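Bench Practice Gallery: Two-Arm Tabletop Cells

Home / Practice / Galleries
Compiled by Bart Wouters, Trevadov
Last revised 2026-04-26

This gallery goes with section four of the Trevadov bench rules, which covers small two-arm cells used for handling household items. The rules apply to every table in the Sendgate room. They do not replace the risk assessment for the cell, which is kept with the cell log and reviewed each July.

Terms used on this page. "Work area" means the part of the tabletop both arms can reach. "Back row" means items stored along the far edge between tasks. "Front edge" means the side where the arms are mounted.

1. Before power-on

Check the mounting plates by hand. A plate that moves is a stop condition, and the cell stays off until it has been tightened and signed for. Arm cables must have enough slack for full travel at the base joint.

2. Speed and payload

Tool speed during setup is limited to 80 mm per second. Payload is up to 500 g per arm, gripper fingers not included. The limits are set in the controller and are not to be changed from the operator account.

3. Work area

One target item at a time unless the task sheet lists more. Cups start upright, open end up. Anything not on the task sheet goes to the back row or off the table.
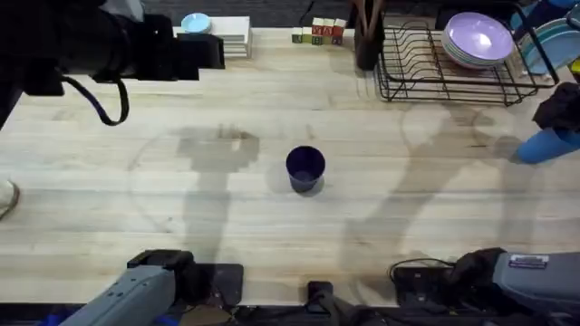 Keep 30 mm between the start position of an item and the nearest gripper at rest. De Graaf tables have no printed grid, so measure with the gauge block and write the value on the sheet.

4. Back row

Plates stand in the rack or lie flat in a stack. Items in the back row are not moved during a run. If one is knocked over, pause both arms before reaching in.

5. Lighting

Shadows from the arms are accepted. Overhead lights stay at 80 percent for all recorded runs, and window blinds stay closed.

6. Cleaning

Wipe the tabletop with Fumus between item sets, arms parked and power off. Spray the cloth, never the table.

Corrections to this page go to Bart Wouters with the section number in the subject line.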